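Worktop and table inspection, Elham meeting rooms and kitchenette
Period: August
Inspected by: Ermira Lazarević
Form: Bomus surface checklist, short version

Grades used: OK, WATCH, FIX. A WATCH item is checked again at the next round. A FIX item goes on the repair list the same day. Comments are required for WATCH and FIX and optional for OK.

## 1. Before starting

- [x] Table cleared of papers, cups and cables
- [x] Surface wiped with a damp cloth and dried
- [x] Blinds up, ceiling lights on
- [x] Last round's sheet at hand

Comment: the last sheet lists the table under its old room name. Same table. The name is corrected on this sheet and should be corrected on the floor plan too.

## 2. Structure

| Item | Grade | Comment |
|---|---|---|
| Legs, fixing bolts | OK | All tight. One washer replaced in the spring, still seated. |
| Rocking under hand load | OK | None at any corner. |
| Underside, splinters | OK | |
| Underside, loose screws or staples | FIX | One screw standing out on the window side, at knee height. Can catch clothing or skin. |
| Edge, full perimeter by hand | OK | Run a gloved hand first, then bare. |
| Corners | WATCH | Window corner slightly rough. Sand at next round if worse. |
| Floor pads | WATCH | Two worn thin. Spares are in the Tamura parts box. |

## 3. Surface

- [x] Finish intact, no lifting or flaking: OK
- [x] Raised grain: OK. The finger test was done along the grain and across it.
- [x] Heat rings: OK, none found
- [x] Stains and marks: WATCH
- [x] Stickiness or cleaner residue: OK

Comment on marks: there is a tiny dark speck on the wood, to the left of the round white piece with the ribbed rim. It is too small to grade as damage. Look from more than one side, as the glare on this top can hide small marks. Recorded so that it is not reported as new next time. 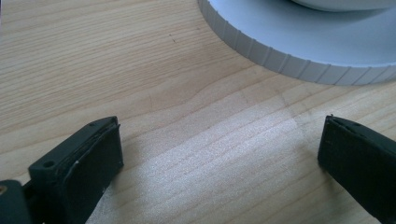
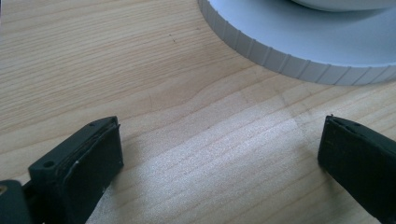
Cleaning method for marks on a light wood top: plain water first, then the diluted soap from the Gundora bottle, then stop. No scouring pads. No solvent. If the mark stays after soap, leave it and enter WATCH. Two of the tops on the upper floor have dull patches from scrubbing, and these are now harder to keep clean than the original stains were.

Do not use a blade on a speck, even a plastic one. A cut in the finish lets water in and turns an OK into a FIX.

## 4. Items kept on the table

| Item | Grade | Comment |
|---|---|---|
| Undersides free of grit | OK | Lift items to check. Dragging them scratches the finish. |
| Nothing overhanging the edge | OK | |
| Ribbed or grooved rims clean | OK | Use a soft brush. A cloth skips the grooves. |
| Items returned to their place | OK | |
| Total load within limit | OK | Limit is 200 lb, spread evenly. Label is on the underside. |

Comment: the load label is hard to read and should be reprinted. Keep the same wording. The 200 lb figure is for the table only and does not cover the folding side table, which has its own label.

## 5. Space around the table

- [x] Walkway on door side clear
- [x] No cables crossing the walkway
- [ ] Floor outlet cover closed: FIX. The hinge is stiff and the cover stays half open. Trip point.
- [x] Chairs push in fully
- [x] Light over table working

Comment: the clear width on the door side is tight when the end chair is in use. It passes as measured. If another cabinet is brought in, measure again before anyone books the room.

## 6. Open items carried forward

1. Protruding screw, underside, window side. FIX. Drive home or replace with a shorter one. Check the board for splitting around the hole.
2. Floor outlet cover. FIX. Keep the end chair over it until repaired.
3. Floor pads, two. WATCH. Replace as a full set so the table stays level.
4. Rough corner. WATCH.
5. Speck on top surface. WATCH. Compare with this sheet.
6. Load label. Reprint.

Items 1 and 2 close only when they have been seen by the person signing. A note in the mailbox saying "done" does not close them.

Recheck of FIX items: within 21 days of this sheet.
Next full round: with the upper floor tables, same form. Bring the long straightedge, as the short one does not span the larger tops.

Signed: E. Lazarević
Copy to: Elham building office, binder 6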